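Linen and towel service: frequently asked questions

Who can use the service?
Any guest house, clinic or salon within the Nemden delivery area. Private households can use the drop-off counter on Yorath Street but are not on the van route.

When do you collect?
Vans leave at 7 a.m. and most stops are done before noon. If your regular day is Wednesday, bags need to be by the door the night before.

Is there a minimum order?
Yes, 44 pounds per collection. Lighter bags are accepted but billed at the minimum.

How should I sort my items?
Keep whites apart from colors, and put fleece and other blankets in a separate bag. Fleece is washed cool and dried on low heat. Please empty all pockets – pens are the most common cause of stains we can't remove.
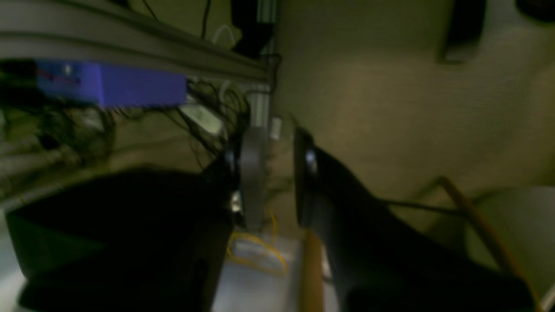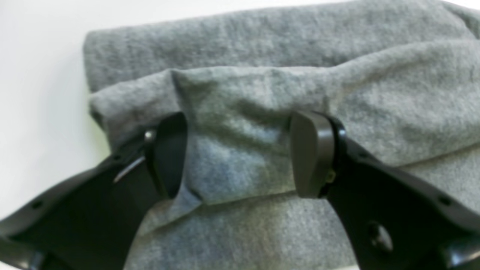
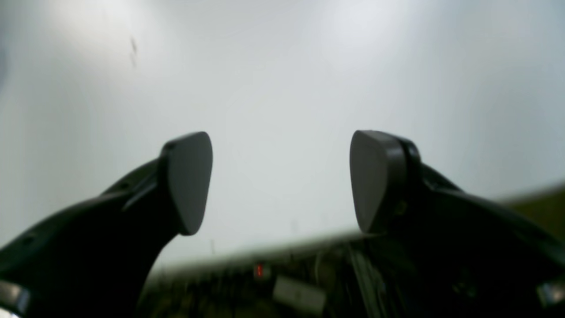 Altance Linen Services – Customer Accounts Team

Can I rent linen instead of sending my own?
Yes. We keep almost 1000 sheet sets for rental in twin, full and queen. King sets have to be reserved a week ahead. Rental towels come in white only.

What detergent do you use?
Unscented, for everything. If you need a particular product for allergy reasons, ask for form 659 and attach the label or a copy of it.

Something is missing from my delivery. What now?
Check the packing slip first, as late items are marked "to follow" and come with the next van. If the item isn't listed, call within two working days and ask for Mali Hopkin. Claims are paid up to $100 per bag.

Do you do repairs?
Small ones. Hems and buttons are done in house. Anything larger goes to our Flismont workroom and takes another week.

How do I change or cancel my account?
Write to Carys Llewellyn in Accounts. Changes made before the end of the month apply from the next invoice. Prices are reviewed every March.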